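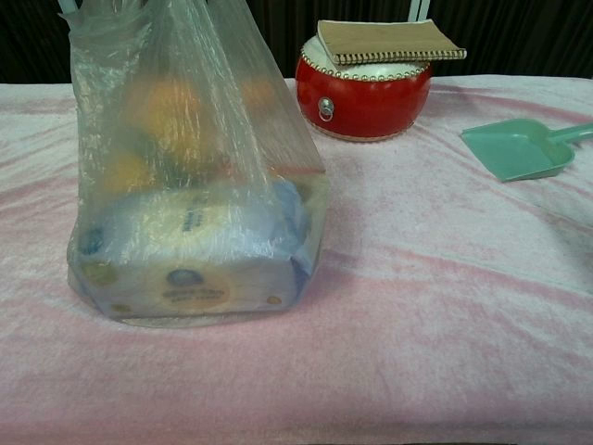

Bolsa con fruta sobre la manta rosa de la mesa.

Diario de la residencia de investigadores, enero

La jornada se dedicó por entero al segundo legajo del fondo Koval, relativo a las obras de la traída de aguas. Se inició la lectura a las ocho y media, con la sala todavía en penumbra, y se interrumpió una sola vez, a mediodía, para atender la visita de la dirección del archivo.

El documento principal es un memorial de 1753 dirigido al concejo por los vecinos del arrabal alto. Solicitan que se repare la conducción que abastecía la fuente de la plaza y exponen que llevaban dos veranos acarreando el agua desde el río. La letra es clara en los primeros folios y empeora de manera notable a partir del quinto, donde interviene una segunda mano, más apresurada y con abreviaturas que no constan en el repertorio de la casa. Se ha optado por transcribirlas sin desarrollar hasta que se disponga de una consulta paleográfica.

Adjunta al memorial figura una tasación de 80 reales por los caños de barro y otra de 100 por la mano de obra. La primera aparece tachada y vuelta a escribir al margen, con la misma cantidad. No se ha encontrado explicación para la enmienda. Danylo Sirko, responsable de la catalogación, sostiene que se trata de un simple error de columna; quien suscribe considera más probable que el escribano trasladara la partida de un capítulo a otro, tal como se observa en las cuentas del año anterior. La cuestión queda abierta y así se ha hecho constar en la ficha provisional.

En la visita del mediodía, la directora, Bohdana Demchenko, comunicó que el edificio Vorard cerrará sus depósitos durante la primera quincena del mes próximo por la revisión de la instalación eléctrica. Se solicitó, y fue concedido, que las cuatro cajas pendientes se trasladen antes a la sala pequeña. La petición deberá repetirse por escrito. Se preguntó asimismo por los planos de la conducción, que el inventario antiguo sitúa en la serie Amano; la respuesta fue que dicha serie se encuentra sin foliar y que el acceso requerirá autorización expresa.

Por la tarde se cotejaron los nombres de los firmantes con el padrón parroquial. De los apellidos legibles, la mayoría corresponde a familias del arrabal, con la excepción de un maestro cantero avecindado en otra jurisdicción, cuya presencia en el escrito convendrá estudiar con detenimiento. Es posible que fuera él quien redactara la descripción técnica del folio siete, de vocabulario muy distinto al resto.

A las seis se devolvió el legajo y se firmó el registro de salida. El camino de regreso por la calle Wolus se hizo con lluvia. La noche se ha empleado en pasar a limpio las notas, salvo las del folio nueve, que precisan una nueva lectura con lupa. Queda pendiente escribir a la parroquia para solicitar el libro de difuntos y renovar la tarjeta de lector, que caduca a fin de mes.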